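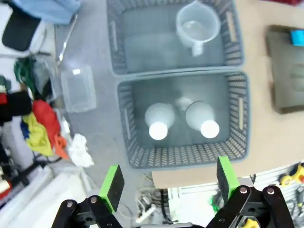 Fig. 4. Baskets end to end, bottles in the near one, jug in the far one.

Section 3: Loading the Brirkura baskets

Before you start
Two baskets, same size. Bottles, measuring jug, cloths. Clear a bit of floor first, carpet is fine. Don't join the baskets to anything yet, the Condeck shelf comes in the next section.

Steps

1. Wipe both baskets out. Dust sits in the slots in the walls, so run a damp cloth along them and let them dry.

2. Set them on the floor end to end, ends touching. Check you can get your fingers in the handle slots on the sides. If not, turn the basket.

3. Bottles go in the near basket. Lay them flat, side by side, bases or caps all facing the same way. Check every cap is tight before it goes down. Then check again.

4. Jug goes in the far basket, on its own. Handle toward the near basket so you can grab it without reaching over.

5. Small clear containers: leave out for now, next to the baskets. They go in last, on top, once you know what room you have.

6. Sort the cloths by color. Reds, yellows and oranges in one pile, whites in another, dark ones seperate. Fold after sorting, not before. Saves doing it twice.

7. Lift one basket at a time, both hands, one in each side slot. Put it on the shelf. Go back for the other.

CAUTION: Walls are slotted. A leaking bottle will drip straight through onto the floor or the shelf below. Anything that has leaked before stays out.

CAUTION: Do not stack a full basket on a full basket. The bottom one bows and the handles go stiff.

Notes

Bottles up to 500 ml lie flat fine. Bigger ones need to stand, and then only on the bottom shelf.

Jug with a spout wider than the basket? Use the Leitner deep basket insted, see the parts list.

Keep folded cloths under 300 mm wide or they catch on the sides.

Prevau liners fit both baskets. Cut to size, smooth side up. Change when stained.

Next: Section 4, Fitting the shelf.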